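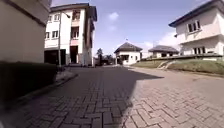
団地の中の道を歩いて、舗装の話を少し書きます。連投になります。

1
引っ越してきて5か月。最初に気になったのは家ではなく足元だった。アスファルトではなくブロック敷きで、長方形のブロックを互い違いに組んである。ヘリンボーンに近い並べ方。色はくすんだ赤みのあるグレーで、目地は白っぽくて細い。

2
この並べ方は車が通る道に向いているらしい。まっすぐ並べると、ブレーキやハンドルの力で列ごとずれることがある。斜めに噛み合っていると力が分散する。前に住んでいたバーンサイド(Barnside)の駐車場は直線敷きで、入口のところだけ波打っていた。

3
日なたと日陰で見え方がかなり変わる。建物の影に入っているところは一枚の面に見えて、日が当たっているところは一個ずつの形がはっきりする。補修の跡を探すなら日なたのほうが楽。

4
歩いた感じは硬め。普通の靴なら気にならない。キャスター付きのスーツケースは音がする。朝早く出るときは持ち上げて運んでいる。自転車は細いタイヤだと少し手に響く。

5
次は道の端の話。ここは塀、植え込み、縁石、道という順番になっている。塀はクリーム色の塗り仕上げで、飾りはない。上の縁だけ色が濃い。うっすら筋になった汚れがあるが、この手の明るい壁ならどこでも出ると思う。 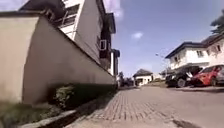

6
縁石と側溝。縁石はコンクリートで、植え込みと道の境目になっている。側溝の溝はそれに沿って続く。ブロック敷きの道は目地から水がしみると思われがちだけど、下地が締まっていると大半は表面を流れる。だから側溝が詰まると困る。落ち葉の時期は特に。

7
生け垣は低く刈ってある。この高さだと車から歩行者が見えるので助かる。手入れは年に2回、管理会社のグラスホルム(Grasholm)から紙が入る。前回は10月だった。刈った枝はその日のうちに持っていってくれた。

8
端のほうの草は生け垣の手入れには含まれないらしい。問い合わせたら「区画外」という返事だった。気になる人が各自で抜いている。自分も一度抜いたが、根が深くて4本でやめた。

9
目地の草について。熱湯をかける人もいるが、自分は細い草取りフックを使っている。マルニック(Marnik)というメーカーの、柄の長いもの。しゃがまなくていい。高圧洗浄機は目地の砂まで飛ぶので使わない。砂が減るとブロックががたつく。

10
砂が減ったら乾いた日に細かい砂をまいて、ほうきで斜めに掃き込む。目地と同じ向きに掃くと、せっかく入れた砂をかき出してしまう。一度で埋まらなければ翌日もう一度。ぬれているときにやると表面に張りついて入っていかない。

11
補修のとき、はがしたブロックをそのまま戻せるのがこの舗装のいいところ。前の住まいで水道工事があったときも、番号も振らずに積んでおいて、終わったら同じものを敷き直していた。アスファルトの継ぎはぎより跡が目立たない。

12
ブロックの製品名を知りたくて管理会社に聞いたが、記録が残っていないとのこと。同じ寸法のものが手に入る店を知っている方がいたら教えてください。自宅の物置の前に少しだけ敷きたいです。

13
追記。クレーマー(Kramer)という建材店を教えてもらった。来週、寸法を測ってから行ってきます。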